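The Garage Gripper Gets a Reality Check

Home robotics has a habit of promising the laundry folded by winter. So when a shared workshop started building its own hand-held grippers, under the name Prendach, I went along expecting foam, screws and a fair bit of optimism. I found all three, along with a bill that had crept to almost $2,000.

The idea is simple enough. You hold a gripper in each hand and do a chore yourself, and the recordings are meant to teach a robot arm to do it later. The arm is still on a wish list. For now the labour is entirely human.

What struck me first was the state of the finger pads. One has a chipped, serrated edge. On its partner, the surface layer looks peeled or ripped along one side. Plans for home builds tend to treat pads as an afterthought, and I think that's a mistake. They're the only part that's supposed to touch anything.
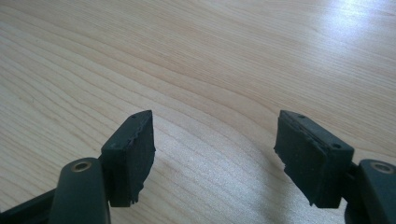 WORDS AND WORKSHOP VISIT: BROVICO MAGAZINE STAFF
17 March 2026 | Home Workshop

The builders keep their notes in a shared log called Clika, which listed 403 recorded attempts when I read it. That sounds like plenty until you ask what counts as an attempt. Fumbles are in there. So are false starts, and a few entries marked only with a question mark. I asked how many were good enough to learn from and got a long answer without a number in it.

The arms have holes lined with brass-coloured rings, and the side plates are drilled with more holes than any one design could need. I liked that. A plate you can bolt things to in nine different ways is an honest admission that the design isn't settled.

The chore of choice is tidying, with a picture book and a plastic crate. It's a fair test. A glossy cover is an awkward thing to pinch, and with the left gripper on the book's lower edge, a thumb ends up pressed against the underside as well. Any robot copying that move would need to find itself a thumb.

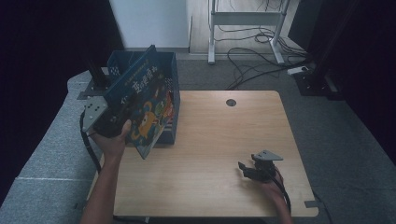

What would change my mind

A second household, for a start. Everything in the log comes from one table, and my own shelves look nothing like it. The cables would have to be sorted out too, as I wouldn't want them trailing over the carpet at my place.

I'd also like to see the pads costed properly. The parts list, borrowed from an older plan called Lindqvist, allows for 2 sets and says nothing about how long they should last.

The builders say an arm is next. I've asked them to ring me once it has put a book away by itself, with everyone's hands in their pockets.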